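Clestia Bench Guide
Section 5: Comparing two sets of fingers on the tabletop

By now your arm is bolted down, the controller has booted, and you have (we hope) had a cup of coffee. This section walks you through your first real comparison: the Cadus tapered fingers against the Oda soft pads, using ordinary kitchen things. Take your time with it. People tend to hurry through this part to get to the scripting in Section 6, and then they come back here anyway.

Before you start

You will need both finger sets, the small hex key from the Flastent controller box, a fruit basket, a bowl, and a tray with a raised rim. Real fruit is best for this, bruises and all, and plastic fruit is a good deal slicker than you might expect.

1. Fit the Cadus fingers first and snug down the screws. Finger tight plus a quarter turn is plenty.

2. Open the gripper all the way and jog the arm until the wrist camera takes in the basket and the bowl together. Both fingertips should stay in view at the bottom, with clear tabletop between them.

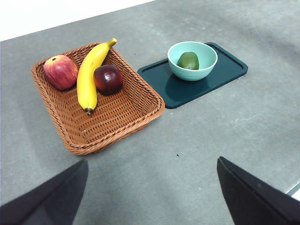 Reader comment, Marsh_bench: I'd add that you should do this with the room lights the way you'll leave them. I set mine up in the evening and had to redo the exposure the next morning.

Good advice, and we have moved the lighting check up to Step 3 on account of it.

3. Set your lights, close the blinds if you have them, and then lock the exposure on both cameras from the Flastent panel. Auto exposure will drift as the arm passes over a dark tray.

4. Switch to the fixed camera. Raise the arm until only the tips of the hardware show along the top of the view, and save this as your "park" position. You will come back to it before every trial, so it's worth fussing over a little.

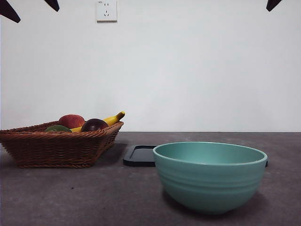
Can I run the comparison with only one camera?
You can, but keep the fixed one if you have to choose. The wrist view is lovely for lining up a grasp and not much help in judging how far down the fingers have gone.

5. In the controller panel, set the closing speed to 5 and leave it there for both finger sets. Changing the speed halfway through is the most common way to end up with numbers you can't use.

CAUTION: Keep your hands out of the work area whenever the arm is enabled, even when it is parked. Press Hold before you reach in to move a piece of fruit.

6. Jog over to the tray with the fingers open and check your clearance at the rim. The near corner of the tray should sit between the two fingers in the wrist view. If a finger hangs over the rim, that's fine at this height, but go down slowly.

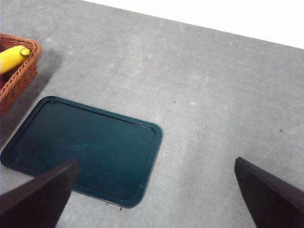
Page last changed: Monday, January 7, 2019

7. Lower the arm in small steps toward the bowl. Bowls are harder than baskets for tapered fingers, as the curved wall crowds the tips just when you'd like to open them a bit wider. Stop as soon as the tips are below the rim, look at both views, and only then go on down to the fruit.
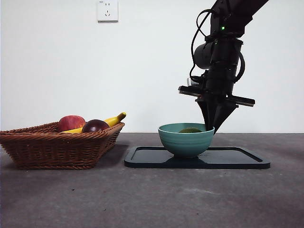 Figure 5-4. Fingers lowered into the bowl, fixed camera view.

8. Close, lift, wait for the count on the panel to reach 300, and release. Write down what happened in plain words next to the log entry. "Slid out on the left" will mean more to you in July than a bare zero.

9. Park the arm, put everything back as it was, and swap to the Oda pads. Repeat from Step 6.

Note: The Oda pads are a touch longer, so load their own tool offset before you move. If the panel shows code 169, the old offset is still active. Press Clear, pick the pads from the tool list, and park again.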